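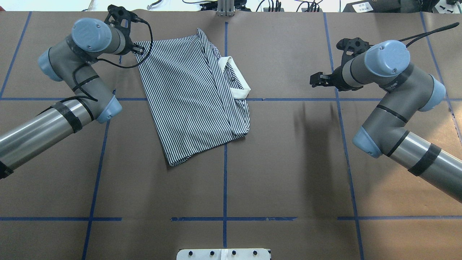
How to lay a paper and tape grid for a two-arm folding table

Last updated: 2020-01-17
Reading time: 5 min

Search this site Search

This page explains how we prepare the table surface for two robot arms which practice with clothes and bags. I write it for people who build in a shared workshop, as we do in Udbridge, where the table must be repaired quickly and by different hands. The arms must already be mounted and able to move before you begin.

What you need

- Brown paper on a roll, wider than your table if you can find it
- Blue masking tape
- A long metal ruler and a soft pencil
- Black tape for the cables
- One soft garment and one flat bag for the test

Step 1. Park the arms

Send both arms to their parking pose and press the emergency stop on each pendant. Do not work under an arm that is only paused. I did this once in April and I got a bruise on the shoulder.

Step 2. Lay the paper

Start at the far side and roll toward you. Pull the paper with flat hands and fix it under the table edge every 540 mm. If you need two sheets, let them overlap and put the seam where the fingers seldom go. A small ridge is acceptable for fabric. For thin things like a napkin it is not, because the fingertip catches on it.

Step 3. Mark the center line

Measure between the two arm bases and take the half. In our build the distance is 1,653 mm. Draw the line lightly with pencil first, then put the tape on the right side of the pencil line for the full length. It is important to always choose the same side, otherwise the cells become different by one tape width.

Step 4. Add the cross lines

Put the cross lines at equal distance, measured from the near edge. Press the tape with the ruler and not with the finger, so the edge stays straight. Where two strips cross, cut nothing. The double layer does not disturb the gripper.

Step 5. Fix the cables

Move each wrist slowly by hand to its farthest position and look at how much cable it asks for. Leave this length free as a loop, and tape the rest to the forearm tube. In the Skarnov forum they advise spiral wrap. We tried it and found it too stiff near the gripper.

Step 6. Test with fabric

Put the bag in an upper cell with the handle toward you and bring down one gripper at a corner. Keep the second arm higher and away until the first position is good. Our control program, Gato, stores each corner as a cell and an offset, so write down the cell before you save.

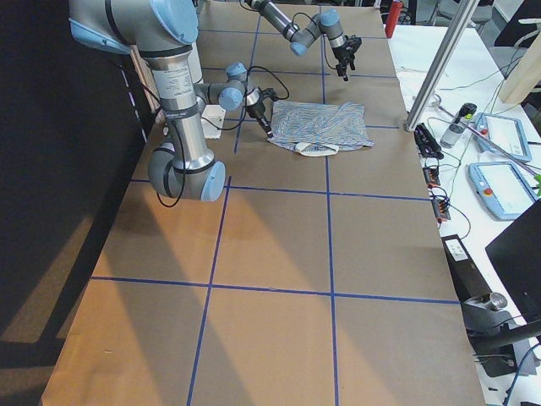 Corner test with the striped bag, second arm held back above the upper row.

Lower the fingers in steps of 5 mm. When the paper begins to bend under them, go up one step and save this height. Repeat for the other corners, then change to the shirt. A shirt is more difficult, the collar is thick and the fingers need a wider opening there.

Sunlight

If you use a camera to find the fabric, do the test again at another hour of the day. Strips of sun on brown paper can look to the program like an edge. We close the curtain before noon, and on bright days we also lower the exposure.

When to change the paper

We change it after 2,000 grasps, or earlier if there is a hole. Remove the tape slowly and at a low angle. The Vasseur tape we bought first left glue on the table top, and I needed alcohol and a plastic scraper to clean it. After new paper, check the saved heights at all corners before you run a full fold.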